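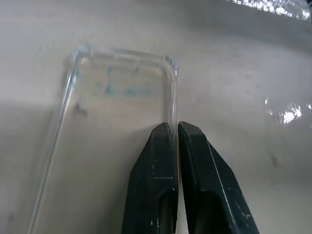
Skisteden Library, Repairs and Lending Team
Speaker notes: what we learned from a year of the lost property shelf
Gladys Were, 2021-05-14

Slide 1. Say hello, thank Faith for setting up the room. Talk is 17 minutes, questions after.

Slide 2. The old way. Everything handed in went into one drawer at the front desk. Keys, gloves, chargers, a clear phone case, reading glasses. If a reader rang up, whoever answered had to put the phone down and go and rummage. No record of what had come in or when.

Slide 3. What we changed. Each item now gets a paper tag with a number, the date and the part of the building it was found in. The same details go in the blue book. Pause here and pass the book round — people like to see how short the entries are.

Slide 4. The figures. We tagged 113 items in the year. Some 100 were small enough to fit in a coat pocket. Gloves were the most common, then glasses. April was the busiest month, which we did not expect. Faith thinks it was the study groups coming back to the upper floor.

Slide 5. Describing things. Write down what would help the owner, and keep one detail back so you can ask for it on the phone. With plain items this is hard. A see-through case looks like any other, so ask which phone it fits and where they were sitting. Do not read the entry out to the caller.

Slide 6. Phones, bank cards and passports. These go in the office safe straight away and get their own page. Two members of staff sign. If a phone rings while it is with us, answer it and say where it is.

Slide 7. How long we keep things. Three months for most items, then they go to the Muli charity shop. Food and wet clothing are thrown away the same day. Jeltholm branch keeps things for six months but they have a cellar and we do not.

Slide 8. What did not work. We tried putting a list in the front window. Too many people claimed the same umbrella. It came down after a fortnight. Numbered bags were no better — they split, and the tags fell out.

Slide 9. Still to sort out. Who covers the book when Faith is on leave. Whether the Vivell room should hand its finds to us or keep its own box. Ask the audience what they do with odd keys.

Leave slide 9 up for questions. Spare tags are on the table by the door.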